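Hatura Demo Tapes: notes and track data for the early recordings

README, second version

What is in this folder

This folder holds the track list, the session notes and the listening notes for the demo recordings of the group Hatura, made before their first album Vodcombe. There is no music in it. The sound files stay with the owners of the rights, and you must write to them if you want to hear the tapes. We only describe them.

The collection covers 30 reels and cassettes. From these we have listed 610 separate takes. Many takes are the same song played again with a small change, for example a slower beginning or a verse in another order. We list each take in its own row, also when it stops after a few bars.

Who made it

The listening was done by Zane Koppel and Uldis Lill. Tõnu Raudsepp wrote the first track list, on paper, and Kaja Urbonaitė typed it and corrected the song titles. Sarmīte Krūmiņa played second guitar on the Siliņa sessions and kindly answered our questions about who is singing on which take. Where her memory and the writing on the box do not agree, both are given.

Files

takes.csv: one row for each take
sessions.csv: one row for each session, with room and players
titles.txt: working titles and the final titles, where known
notes.txt: free notes by the two listeners, 2,000 words

Columns in takes.csv

take_id: a number, never used again if a row is removed
reel: the number on the box
working_title: as written on the box, with the old spelling kept
length: in seconds, measured from the first note to the last one
voice: lead singer, or "none"
complete: yes or no
remark: anything else, often empty

Please be careful with the column "length". On the Graston cassettes the tape speed is not steady, and the numbers there can be wrong by several seconds. These rows have the word "speed" in the remark.
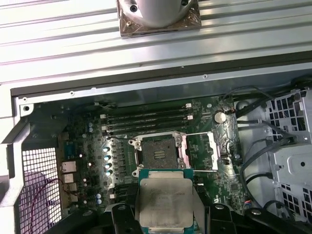
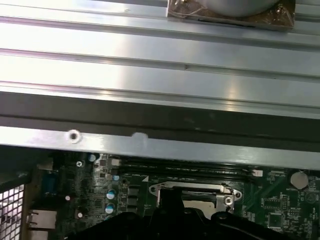

Workstation case, open, with ribbed metal panel.

How the listening was done

Each take was heard two times, once by each listener, and they did not see the notes of the other. After this they compared. If they could not agree on the singer, the field says "unsure". This happened mostly with the harmony songs, where three voices come in together and it is difficult to say which one leads. Kaja then checked the spelling, usually on Thursday evenings, and sent questions back.

For the song "Orchard Road" there are more takes than for any other. In the early ones it is a waltz. Later somebody changed it to four beats, and the chorus lost two lines. Zane prefers the waltz, Uldis does not, and you will find both opinions in notes.txt.

Known problems

Reel 12 has no box, so its titles are our own guess from the words that are sung.
Side B of one Graston cassette was recorded over with a radio programme. Sixty seconds of a Hatura song remain at the end and have their own row.
Letters with accents can look broken if you open the files in an old spreadsheet program. Choose UTF-8 when you import.
Two working titles, "New one" and "Newer one", were used for different songs in different months. Do not join the tables by title. Use take_id.

Use

You may copy and change the tables for study, for radio or for a fan page, if you name the list and keep this file with it. The words of the songs are not included and we cannot give permission for them.

Corrections are welcome, best with the take_id in the subject line. The next version is planned for January, when the remaining Siliņa session sheets will be typed.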